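About Ruten and Our Open Day
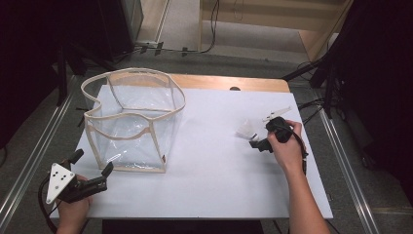

Page last changed: Friday, June 15, 2018

Ruten is a small company in Gratovness. We teach robots to do simple work with household things: to pick up, to put away, to fold, to close a lid. We began with 9 people in two rooms above a bakery, and today we are 16. The bakery is still our neighbor and we still buy bread there in the morning, although our rooms are now on the ground floor, where the heavy equipment is easier to bring in.

What we do

Our work starts with the hands of people. A person sits or stands at the table, takes one gripper in each hand and does the task in the same way as the robot should do it later. The task can be very plain, such as putting a small light object into a clear storage bin. We record the movement of both grippers and repeat the task many times, with the things in a different place on the table. From these recordings our software learns how the movement should go.

We like this method for one reason above all. A person who has never written a program can show a good movement after a short practice. Our most patient demonstrator worked before in a flower shop, and her recordings are among the cleanest that we have.

One set of recordings for one task contains 1000 repetitions. It takes several days to make, and we change the person at the table often so that the hands do not become tired. The software we use for sorting and checking the recordings is our own. We call it Javel. Our customers do not see it, but we talk about it a lot in the office and sometimes complain about it.

The open day

Once a year, in October, we open our rooms to visitors. The day is free and you do not need to know anything about robots. We take visitors in groups of 18 at most, and each group stays for one hour.

First you see a demonstration at the work table. A colleague performs one task with the two grippers and explains it slowly. After this, visitors can try. It is more difficult than it looks! The grippers have no feeling in the fingers, so you must learn with your eyes how strongly you hold something. Children usually learn this faster than their parents, and last year one boy did not want to give the grippers back until his grandmother promised to come again.

In the second half hour we go to the room which we call Jurčo. There the robot arm repeats what it has learned. We show it also when it makes mistakes, and it does make them. Sometimes it closes the gripper next to the object and carries nothing across the table with great care. Visitors ask the best questions at such moments, so we do not stop the program.

School classes are welcome on the open day and, by agreement, also on other days. Please write to us first and tell us the age of the pupils. For younger classes we make the talk shorter and the time for trying longer. Coats and bags stay at the entrance, and please do not step on the cables.

Who will meet you

Visits are led by Mio Nakajima, who has been with Ruten from the first year. She speaks English and Japanese and understands much of the local language when people are not in a hurry. If you have visited us already and have a question which came to your mind only at home, please send it to her too. She answers everything, but in the weeks before the open day you may need to wait a little.

How to find us

We are on the ground floor, entrance from the yard. The bell has the name of the bakery above ours, so please press the lower button.

© 2018 Ruten, Gratovness. All rights reserved. | Contact | Back to top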